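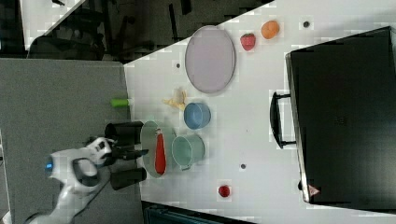
**Plarden Walking & Old Buildings Club** / members' diaries / December

Up at 5:40, still dark, the radiator doing its knocking thing. Writing this in bits. Tea first, then the bus, then the rest on the steps of the bathhouse with gloves on, so excuse the handwriting when I type it up.

Bus to Andrade took the long road. Missed the river view completely, had my head in the notes. Surachet Paisan got on at the second stop with the big flask and the floor plan folded wrong way out. He'd marked the doors in red. Half of them are bricked up now, we found out later, so we walked the whole north side twice like idiots.

The bathhouse first. Tiles! I had forgotten. Blue-green in the entry, then that mustard border, then white all the way up to the dome. The catalog at the desk gives 3,294 tiles for the main hall, and Surachet wanted to know who sat there and did it. I want to know too. The woman at the desk said the old keeper's log has it, all in pencil, wall by wall. Couldn't see the log, it's out for binding. Ask again in spring.

Light came through the star holes at 9:15 or so and went across the floor slower than I expected. Sat on the marble slab (cold!!) and watched it get to the drain. Did two sketches. The first is bad, the dome looks like an onion. The second is OK if you don't look at the left arch.

Ticket was 27, soup included. Soup was lentil. Had seconds.

Then up to the tower. 316 steps, it says so on a brass plate at the bottom, worn almost flat. Knees fine going up, not fine coming down. Met Barış Yalçınkaya on the landing under the bell, he'd gone ahead to look at the brickwork before the school group got in. Told me the zigzag pattern changes halfway because the money ran out and they started again with a different mason. You can see the join once you know. Longer bricks, thicker mortar, a bit of a lean to it. I liked the bottom half better. He likes the top. We argued about it all the way down and I forgot to count.

Wind at the top was awful. Lost the cap off my pen.

Lunch on the wall. Cheese, the last of the plum cake. Gave the crusts to a cat with one white ear.

Afternoon was the covered market, which I'd put down as a maybe and turned out to be the best of it. Vaults one after another, every third one open at the top. Somebody has painted the ribs a horrible cream, but in the corner past the rope sellers they missed a patch and the old red is still there, with a little vine running up it. Took a rubbing of the mason's mark on the last pier. Like a key, or a fish. Barış says key.

Bought the Vikorton guide secondhand, 1st volume only, map missing. Has a whole chapter on wooden ceilings I didnt know about. The one in the judge's house is walnut and has never been repainted, if the book is right. House is shut until the roof is done. Wrote down the phone number on the door, then smudged it. 

Nearly missed the bus back. Ran. Surachet left the flask on the wall, had to go back for it, driver waited, very decent of him.

Things to do:

- ring the judge's house (get number from Barış, his is legible)
- return the Clirkel book on domes, it's late
- ask about the keeper's log
- new pen
- find out if the mustard border is original, the guide says yes and the sign says no

Home after seven. Feet terrible. Heated up rice and read the ceiling chapter standing in the kitchen. There's a drawing of the bathhouse from before the porch was added and the whole front looks diffrent, lower and plainer, and I think I would have walked right past it. Want to go back with that page and stand across the street.

Pinned the good sketch over the desk. Onion one went in the folder. Bed.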